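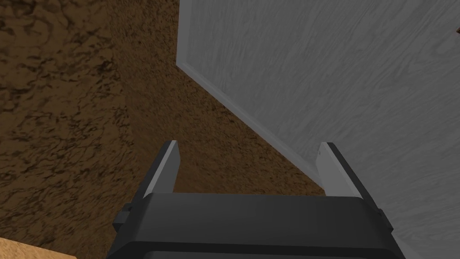
When the Work Is Rehearsed First
Opinion, by Vasco Henriques

Any workplace that introduces robots should settle one question before the equipment is delivered: who decides what the machine is taught to do? At the Senura plant in Brellville, the question was left until after installation. The packing department there employs 125 people. Most of them first learned which of their duties would change from a notice posted at the end of a shift.

The sister plant at Skonthorpe followed a different course. Every handling task proposed for automation was first built as a computer simulation, and the packers who performed that task were invited to review it during paid hours. They were asked where a grip would fail, which surfaces mark easily, and how a panel is set down when the next one is already waiting. In 8 months they submitted 653 written comments. Management at Skonthorpe has acknowledged that a good number of these altered the final layout of the line.

It is sometimes argued that such consultation delays a project and raises its cost. It does both. The Skonthorpe line opened 15 weeks behind schedule, and those weeks had to be paid for. The cost at Brellville was merely entered elsewhere, in overtime, in rework, and in the departure of experienced staff whom the company had expected to keep.

A second matter deserves attention. Employees who correct a simulation are contributing skill, and that skill remains in the system after they have moved to other posts. Present job descriptions do not recognize this. The Madigan agreement, now under discussion at both plants, would create a pay grade for employees who advise on automated tasks and would guarantee them retraining before any reassignment takes effect.

The agreement should be adopted in full. Its retraining clause should also apply to the Brellville employees whose duties have already changed, and the company should confirm this in writing before the December review.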